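Keeping shopping bags under control

In our kitchen the bags had a whole cupboard for themselves, and still they were falling out each time when I opened the door. In February I took everything out and made a simple system. It has worked well until now, so I write it down for other people with the same problem.

First, make three piles: paper, fabric type and thin plastic. Look inside every bag before you put it in a pile. I found a receipt from Treltow for 437 crowns, two teaspoons and a very old onion.

Paper bags are good for old newspapers and for carrying dry things. Keep only the ones with strong handles. Fold them flat along the lines they already have and stand them upright, like books. If the bottom is soft or has grease on it, the bag goes to recycling the same day.

Non-woven bags (the light ones which feel a little like cloth) are the most useful, but they need some care. Do not iron them and do not put them in the tumble dryer – the material melts easily. I wash mine by hand in lukewarm water with a drop of washing-up liquid, then hang them upside down for the night. Check the seams and the place where the handle is joined. A small hole can be closed with ordinary thread, with long stitches and not pulled too tight.

Leave the paper labels until you have time. Warm the label with a hairdryer on the lowest heat for 30 seconds, hold it a little away from the bag, and lift one corner slowly with your nail. Glue that stays behind comes off with a bit of cooking oil on a cloth, and after that you wash the place with soap.

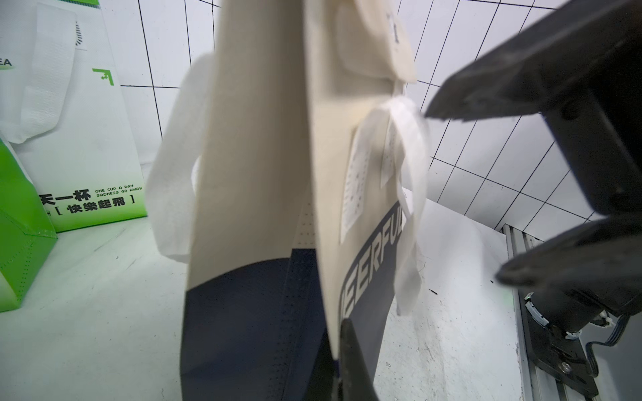
Cream and navy non-woven bag with its labels still on, next to a paper bag and a green one.

For folding, lay the bag on the table, press the sides in and put the handles down over the front. Fold it in three lengthwise, then roll from the bottom. Long handles can go once around the roll.

I keep two rolled bags by the front door and one in the car. The rest live in a shoebox, and when the box is full, the oldest bag must go.

Merja Pesonen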